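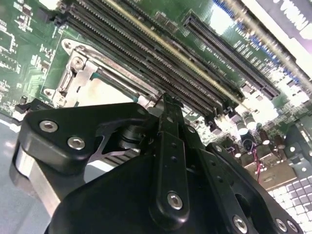

Chapter 6
Soil and Its Texture

What you will learn in this chapter
How sand, silt and clay behave in a garden bed
How to test a soil by hand and in a jar
Why water moves the way it does through different soils
When to dig, and when to leave the spade in the shed

Most people come to gardening through plants, and I was no different. I wanted tomatoes, I bought tomatoes, I put them in the ground behind our rented house in Penia, and I gave the ground itself about as much thought as I gave the sidewalk. It was brown, it was there, and I assumed the tomatoes would know what to do with it. They grew to the height of my knee and stayed there all summer, looking sorry for themselves, while the ones next door (same variety, same week, same rain) went over the top of the fence.

My neighbor was Armindo Torres, who had gardened that side of the fence for many years, and one evening he reached over, picked up a handful of my soil, squeezed it, and handed it back to me in the shape of his fist. Then he did the same with his own, and it fell apart in his palm like cake. I have taught this subject for a long time now and I still haven't found a better first lesson than that one, so we'll begin there, with a handful of dirt.

In Chapter 5 we looked at what plants take up through their roots. This chapter is concerned with where those roots live. We will spend most of it on texture, meaning the mix of particle sizes in a soil, and a little at the end on structure, meaning the way those particles hold together. The two words get swapped around in everyday talk, and you'll meet plenty of seed catalogs that do it too, but please try to keep them apart in your own notes. You can improve the structure of a bed in a season or two. Its texture is pretty much what you were given.

6.1 Sand, silt and clay

All mineral soil is broken rock, and the three names tell you how finely it has been broken. Sand is the coarse part, and you can feel the single grains between your fingers. Silt is much finer and feels like flour, or like talcum powder when it dries. Clay is finer still, so fine that a single particle can't be seen with an ordinary classroom microscope, and when it is damp it feels sticky and takes a shine if you rub it with your thumb.

Size matters so much because it decides how big the gaps are. Big grains leave big gaps, and water runs down through them, taking a good deal of plant food along with it. Tiny particles leave tiny gaps, and water creeps in slowly and is held there, sometimes so tightly that a plant can wilt in soil that still feels cool and damp to your hand. That surprises students every year! The full table of particle sizes is on page 178, and you don't need to learn it by heart.
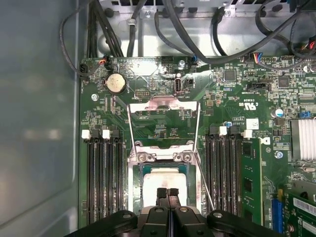 A soil with a fair share of each is called a loam, and you will hear gardeners say the word the way other people say "home cooking." Loam drains well enough that roots can breathe and holds enough water to carry a bed through a dry week. Very few of us start out with it. The beds at the Betberg teaching garden, where many of the exercises in this book were first tried, are heavy clay at the bottom of the slope and so sandy at the top that the watering can seems to have a hole in it, and we have grown good beans in both.

6.2 The squeeze test

Take a handful of soil from a spade's depth, pick out the stones and roots, and wet it a little at a time until it feels like putty. Squeeze it into a ball. If it won't hold together at all, you have sand. If it does, try pressing it out between your thumb and finger into a flat ribbon, letting the ribbon hang over the side of your hand until it breaks. A ribbon that breaks off almost at once points to loam. One that reaches 2 inches or more before it goes is clay, and you'll want to wash your hands before you answer the phone.
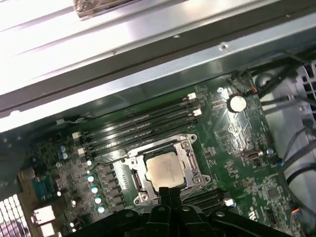 Open computer case with the processor in its socket.

Try the test in several places, even in a small yard. Yareli Alvarado, who ran the evening class at Varkness when I was starting out, used to send us off in pairs on a Monday in October with a bucket and a bundle of plant labels, and we were always astonished by how much one patch of ground could change between the back step and the gate. Builders bury things. Old paths disappear under lawns. Somebody's grandfather may have dug in barrow after barrow of stable manure right where you are standing.

Keep your samples, by the way, and label them. You'll need them for the jar test in the next section, and again when we come to drainage. If you skipped the notes on keeping a garden journal on page 71, now would be a good time to turn back and read them, and then go and find yourself a clean jar with a lid that fits.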